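Bring back the top sheet

Went to buy bedding in May. Simple job, I thought. Every set in the shop was a fitted sheet, a doona cover and two pillowcases. No flat sheet. Asked the girl at the counter and she said people don't really use them anymore. Don't they? I do. My mother did. Four in our house growing up and every bed had one, tucked in hard at the foot.

The argument is always the same. Saves time making the bed. Fine, but now you're washing a whole doona cover every week, and have you tried getting a queen size one back on by yourself? Five minutes of swearing, arms in up to the shoulder, corners in the wrong place. A flat sheet goes in the wash and on the line and its done.

And summer. What do you sleep under in February? A doona? Nothing? A sheet and a light quilt is the right colour of answer for most of the year and you just kick off what you dont want.

My neighbour Bok-nam Kong sews her own now, buys wide cotton off the roll and hems it. Good on her. Shouldn't have to. The shops will happily sell you a 398 dollar cover in a shade called Plomholm, so they can manage a plain white rectangle.
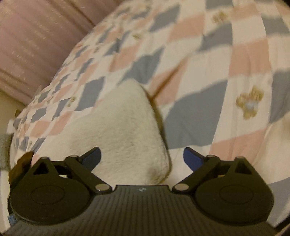

Sell them seperately if you must. Just sell them.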